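Sunura Releases Drovex 2, Planning Software for Robots That Push

GANIMBERG, May – Sunura today released Drovex 2, a new version of its planning and control software for robot arms that move things by pushing them. The update is free for everyone running the first version, and a full copy can be downloaded from the Sunura site starting at 9 a.m.

A lot of everyday handling work doesn't need a grasp. Parts get nudged into line, slid out of a corner or herded together so the next machine can reach them. Drovex was written for that kind of job, and version 2 is a big step up in how it deals with several loose objects at once (the thing our users have asked for more than anything else!).

The first version planned one push at a time and treated everything nearby as an obstacle. The new planner looks at the whole group. A user can type a plain instruction, such as "bring the star over to the cylinders," and Drovex 2 works out a path for the tool, guesses how the neighbors will shift when they're bumped, and keeps correcting the path as fresh camera views come in.
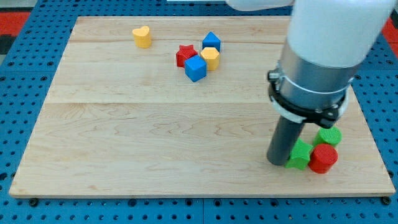 Shape matters a great deal in this work. A cylinder can roll off the tip of the tool, a cube likes to turn on its corner, and a star can catch on whatever it touches. Drovex 2 ships with contact models for 67 shapes, and new ones can be added from a simple outline drawing. The perception module has been rewritten too, and it now holds on to an object's identity when the arm blocks the view for a moment.

Before release, the team at our Gondal lab put the planner through 572 typed instructions on a tabletop setup. We're publishing all of the logs, failed runs included, along with 224 recorded sessions that can be replayed step by step in the new viewer. The viewer draws the planned path next to the path the tool took, so it's easy to spot where a push started to drift.

Also new in this version:

A dry-run mode that checks an instruction without moving the arm
Speed and force limits that can be set per object
A much shorter setup for camera calibration
Clearer error messages, with the failed step named in plain words

Known limits: very thin objects still give the tracker trouble, and stacked objects are not supported yet. Work on stacking is under way in Gondal.

Existing projects open in Drovex 2 without changes, but saved calibration files need to be made again. Setup notes, the replay sessions and the full change list are on the Drovex download page.

About Sunura
Sunura makes planning and perception software for robot arms. The company is based in Ganimberg and runs a test lab in Gondal.

Media contact: Sunura Press Office, Ganimberg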